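Teaching by Hand

Reading time: 7 minutes

The first thing Nomvula Sithole gives to a new teacher is a pair of grippers and a bag of walnuts. The walnuts must go from one bowl to another bowl. There is no robot in the room. The robot will come later, or maybe it will never come to this room at all, and only the movements will travel to it.

I was one of these new teachers for a few days in July, at the small office of Drukthorpe, a company that collects demonstrations for household robots. I had written before about machines in factories and warehouses, and I believed I understood how a robot learns to pick something up. An engineer writes a program, I thought, and the arm follows it. At Drukthorpe I met only one engineer who still works in this way, and he does it at home, for pleasure.

The method in use there is simple to explain. A person holds in each hand a gripper with the same fingers that the robot has. The person does an ordinary job with these fingers: puts socks in a drawer, closes a jar, tidies a table. A camera on the gripper looks at what the fingers look at. Afterward, a computer works out where the gripper was at each moment and how wide the fingers were open. Many of these recordings together become a lesson, and the robot tries to do the job from the lesson.

My walnuts went badly. I squeezed too early and closed the fingers on air. Then I held one walnut by its edge, and it shot under a cupboard. "Do not throw that recording away," said Sithole. She wanted to see how I would recover. A robot which has only seen perfect work, she told me, does not know what to do when its work stops being perfect.

She has been training teachers for the last two years, and before this she taught people to drive forklifts. She finds the two jobs similar. In both, the student must learn the size of a body that is not his own. When you hold a gripper, your wrist is suddenly farther from the thing you want to take, and your fingers can make only one movement, open and close. You cannot roll a small object between thumb and finger. You cannot feel if a bag is full or nearly empty. For the first hour it is like eating soup with gardening gloves on.

After some time the hands become quiet. I noticed it on my second day, when I put nine spoons in a rack and did not think about any of them.

The older way

Toshio Tanabe learned the other method first. He worked for Otolitz, where the teaching was done by remote control. The teacher sat at a desk with two small arms in front of him, and on the other side of the room two large arms copied every movement. He described it to me with some affection. The small arms were light, and a good operator could fold a shirt with them, but it took patience. There was a short delay. There was also the problem of looking: your eyes had to stay on the large arms while your hands were busy with the small ones.

"In the evening I would reach for my tea and wait for it to arrive," he said.

The remote method has one clear advantage, and Tanabe does not let his younger colleagues forget it. What the teacher does, the robot has done. If the large arm can't reach the back of a shelf, the teacher finds this out at once. With the hand-held tool, a person can bend, step to the side and turn the wrist in a way that no arm on a fixed stand can repeat. Some of these recordings are beautiful to watch and the robot can do nothing with them.

So there are rules. At Drukthorpe they are written on one sheet, and I copied down most of it. Stand in one place if the job allows it. Keep the elbows at a natural height. Let the fingers open fully before you go toward the object, and not on the way. Do not help with your knee, your chin or your stomach — the last one was added after a man used his stomach to close a drawer in 23 recordings, very smoothly, before it was noticed.

The hand-held tool has its own advantage, and it is also clear. It goes anywhere. The large arms at Otolitz stayed in one laboratory, with one table and one kind of light. A pair of grippers can be carried to a real kitchen, to a shop or to a room full of a family's belongings, and the lesson then includes the curtains and the afternoon sun.

Why the small bags are difficult

I asked several people which job they like least to teach. I expected to hear about glasses or eggs. The answer I got most often was snack packets and packets of wipes.

A glass has a shape, and this shape stays the same when you come near it. A soft packet changes when it is touched. One finger pushes, the other side rises, and the light jumps on the shiny surface, so that the camera may see a white spot in place of a label. If the packet lies flat on cloth, the fingers can take the cloth together with it. If it leans on another packet, both may come up. Qianru Cao, who prepares the recordings for training, showed me a list of everything that had gone wrong with one tidying job. It had 284 lines. Many of them said only "took two."

She does not see this as a list of bad work. The useful information, for her, is in the second before the fingers close. A skilled teacher changes the angle of the hand there, very slightly, to come to the packet along its short side. The teachers can't explain when they began to do it. Cao can see it in the numbers, and she can see too when a robot has started to do the same.

Two people can also work at one table, each with a gripper tool. It asks for some politeness. They must agree, usually without words, who will go first, and a hand that waits should wait in a place where it does not block the other one. Sithole says that she can hear a good pair from the corridor, because there is no talking.
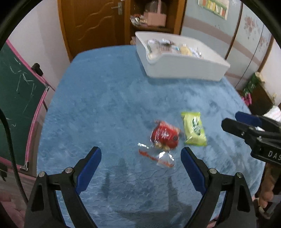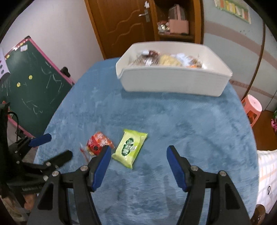 Jinfeng Lei does not agree that silence is the sign of a good pair. In his opinion the teachers should speak much more, and the speech should be saved together with the movement. A recording shows that the hand went to the green packet before the red one, he told me, but it does not show if this was a decision or only a habit, and a robot will copy both with the same seriousness. He would like every teacher to say a few words at the start of each attempt: what I will take, and what I will leave.

His own tests with spoken notes are small. He used 70 recordings of a single job, and he is careful to say that this is too few to prove anything. The robot did not become more accurate. It did stop going back to objects which it had already put away, and this was the fault that had annoyed him most.

I told this to Sithole, and she was not convinced. Talking makes people slow, in her experience, and it makes them act for the microphone. She let me try it all the same. I stood in front of the two bowls and said aloud, "I will take the big one on the left," and then I took the small one behind it, because my hand had already started to go there.

We kept that recording also. Cao marked it with a question mark and asked me to do the next one.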